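Reading time: 5 min

The Upstairs Table: How Dish Handling Came to Edesis

Shahram Arabzadeh has run tray return and dishwashing for Edesis, the contract caterer, for long enough to have installed two generations of conveyor. The third change is the one he was asked to talk about. Since October, part of the sorting at the Malteo canteen has been done by two fixed arms, trained on recordings of people doing the same work by hand. The recordings are made by Hirkudano, the integrator, in a building with an open floor plan below and a balcony above. Shirin Ranjbar runs the recording shifts there. We spoke to both of them at the balcony rail, with work going on behind us.

Arabzadeh started with throughput, as he tends to. Before the arms, the return line at Malteo needed three people at the lunch peak: one to strip trays, one to sort, one to load racks. It now needs two. The third position was not cut. It moved to recording.

"People assume the job disappears or it stays," he said. "In our case it changed address. The sorter's shift is now split. Part of the week is on the line and the rest is up here, picking up bowls."

The recording work uses hand-held grippers, one in each hand, built to the same geometry as the ones on the arms. Square printed markers on the grippers let the software recover their position. An operator who has sorted dishes for years has to relearn the task with two stiff fingers on each side instead of five.

"The first thing they lose is the wrist," Ranjbar said. "A dishwasher turns a bowl with a flick and never looks at it. With the gripper you have to bring the forearm over, and you have to look. If they don't look, the head view is worthless and we throw the episode out."

She keeps the rejected share on a sheet by her desk. In the first month, 55 percent of episodes were usable. The current figure is 85. She attributes most of the gain to a change in who does the recording. Hirkudano began with its own engineers and later switched to Edesis line staff.

"The engineers were careful and slow, and they all did it the same way," she said. "The line staff have habits. They set a bowl down near the edge because that is where the rack would be. The arm needs to learn that." 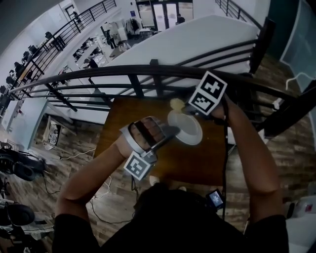
Vol. 3, No. 2 | p. 55

The table used for recording is small on purpose. Arabzadeh asked for this after the first trials, which were run on a wide bench downstairs. On the wide bench operators spread things out, and the arms learned to expect space that the Malteo line does not have.

"You give a person room and he uses it," he said. "On the line there is a bowl, something left over from lunch, and not much else within reach. So we shrank the table."

A typical task is short. The operator takes a white bowl in one gripper, keeps it steady, and uses the other to deal with whatever is next to it. Ranjbar said the small soft items cause the most trouble. A rigid bowl gives the same grip width every time, while a soft piece compresses and the fingers close further than the controller predicts.

Fatigue was the main complaint from staff during the first weeks. The grippers weigh more than the plates they replace, and the arms are held out over the table for the length of the episode. Edesis and Hirkudano settled on short blocks with a rest between them, and the rest counts as paid time. Arabzadeh said that clause took longer to agree on than the price of the hardware.

"Kiani, who sells us the racks, asked why we were paying people to sit," he said. "I told them to hold a gripper at arm's length for a while and call me back."

Cables are another complaint. The grippers are wired, and the wire pulls at the right forearm when an operator reaches for the far side of the table. A wireless version has been tried. Ranjbar described it as heavier, with clock drift between the two hands, and it went back in its case. Operators now route the cable along the arm before starting. She would prefer a clip and has asked for one.

Pay was the harder subject. A recorded motion can be used again after the person who made it has left. Edesis pays a supplement for recording hours but nothing for later use. Arabzadeh did not defend the arrangement at length.

"It is an hourly supplement. It is simple to administer. Whether it is the right way to price it, I don't know. The staff have raised it and it is on the list for the next round."

Asked whether any of them had refused to record, he said a few had, and that they had stayed on the line full time with no change in grade. He expects the number of line hours to fall again if the arms take over rack loading, which is the next task planned. Rack loading is less forgiving than sorting, because the slot spacing is tight and a tilted bowl blocks the one behind it.

Ranjbar is less certain of the schedule. The arms still stop when two bowls are nested, and a person has to walk over and separate them. At Malteo that person is usually a former sorter, who also clears the fault on the screen. The task has no name on the roster yet and is logged under cleaning.

"I would fix that first," she said. "It is a skilled job. They know from the sound which bowl is stuck. Write it down as what it is."

Arabzadeh said he would look at the roster codes. Ranjbar went back to the table, where the next block was due to start.

Reader comments (4)

dishpit_dan
We went through the same thing with a tray stripper. Fault clearing was logged as cleaning for years. Get it on the roster before the contract renews, not after.

M. Orvell
Is the 85 percent per episode or per shift? If operators can restart an episode themselves the figure will look better than it is.

rackline
Nested bowls are a stacking problem upstream. Put a divider in the return chute.

Tess K.
What is the rest ratio on the recording blocks? My shoulders hurt reading this.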